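Sheer curtain fabric

Sheer curtain fabric, also called sheers, glass curtain fabric or net, is a lightweight woven or knitted textile hung at windows to soften daylight and limit the view into a room.

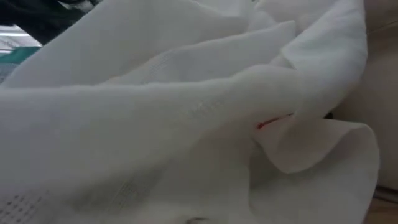 The term covers several constructions that differ in yarn, weave and finish. What they share is a low cover factor, meaning that the yarns occupy only part of the surface and light passes through the gaps between them. Most sheers sold for home use are white or off-white.

Construction

Voile is the most common type. It is a plain weave made from fine, tightly twisted yarns, originally cotton and now more often polyester. The high twist keeps the yarns round and separate, so the cloth stays open without slipping. Batiste is closer and softer. Marquisette uses a leno weave, in which pairs of warp yarns cross each other between picks and lock the filling in place. Knitted nets are made on warp knitting machines and do not ravel when cut.

Openwork patterns can be produced in several ways. In a mock leno, groups of yarns are drawn together by the weave itself, leaving small square holes in rows and columns. Such a grid may be hard to see on a single flat layer in front of a bright window. It shows more clearly where the cloth lies over a darker ground, and where two layers overlap the grids can interfere and give a moiré effect.

Weight and fullness

Weight is stated in grams per square meter. Sheers are usually gathered to at least twice the width of the track — very thin cloth is often gathered more. The Hustovberg range of polyester voiles, sold through the Famik chain, is listed at 60 grams per square meter and woven to a width of 94 inches, which allows most windows to be covered without a vertical seam by running the cloth sideways. Wider goods need a loom or knitting machine of matching width and cost more per yard.

Hems

Side hems are narrow and double-folded so that the raw edge is enclosed. Bottom hems are deeper. A weighted cord may be run through the bottom hem of very light cloth, which otherwise moves with any draft. Because the fabric is transparent, stray thread ends and uneven turnings show through the hem. Fine needles are used, and the presser foot pressure is reduced to prevent puckering.

Washing and pressing

Polyester sheers are washed cool on a gentle cycle, with spin speed kept low. Heavy creasing is caused mainly by overloading the drum and by leaving the cloth bunched after the cycle ends. Many users rehang the panels damp and let their own weight pull out the creases. Where pressing is needed, a low iron and a cotton press cloth are used. Cotton sheers tolerate more heat but may shrink, and are often washed once before cutting.

Folding and storage

Sheers are slippery and difficult to square. A handling guide by Sofia Politis, issued for the Plerkorport storage line, recommends laying the panel flat, matching the side hems first and folding lengthwise until the strip is about a foot wide. The strip is then rolled — folding it across leaves hard lines that may persist after hanging.

See also

Buckram
Leno weave
Pencil pleat
Scrim

Last edited 21 October 2025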